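Where do plates come from?

Mud! Well, clay. Which is a kind of very fine, sticky mud that people dig out of the ground. Your cereal bowl might have started out at the bottom of a hill.

People have been making dishes out of clay for thousands of years. Way before forks. Way before kitchens, even.

Step one, dig it up. Near the town of Sedano there is a clay pit that is 275 feet across. Trucks go in empty and come out full — all day long. The clay is gray and lumpy and has rocks and roots in it, so it gets washed and squeezed thru a screen.

Step two, shape it. A potter can do this by hand on a spinning wheel. Big workshops use a mold. Push the soft clay in, trim the edge, pop it out. The Tapia workshop makes 400 plates a day this way.

Then wait. The clay has to dry slowly. Too fast and it cracks!
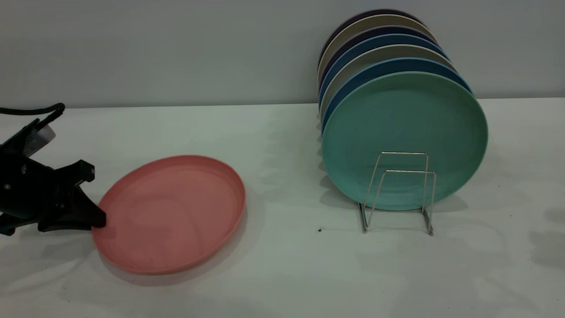 Why are most plates round?
Because a round shape is easy to make on a spinning wheel, and it has no corners to chip.

Step three, the oven. A special one called a kiln (you can say "kill" or "kiln", both are fine). Your oven at home gets hot enough for pizza. A kiln can get past 2,000 degrees. The heat changes the clay for good — it gets hard and it will never turn back into mud, even if you leave it in the sink all week. Please dont leave it in the sink all week.

Step four, glaze. That's a thin coat made with very tiny bits of glass stuff and water. Looks like paint. Back into the kiln it goes, the glaze melts, and now you have a shiny coat that keeps soup from soaking in. Glaze can be nearly any color.

Old plates tell stories too. Diggers at Givden found 1,423 broken pieces in one old trash heap, and the oldest were 3,000 years old. Some still had finger marks from the potter.

Try it: roll some modeling clay into a ball, press your thumb in the middle, and pinch the sides as you turn it. Pinch pot!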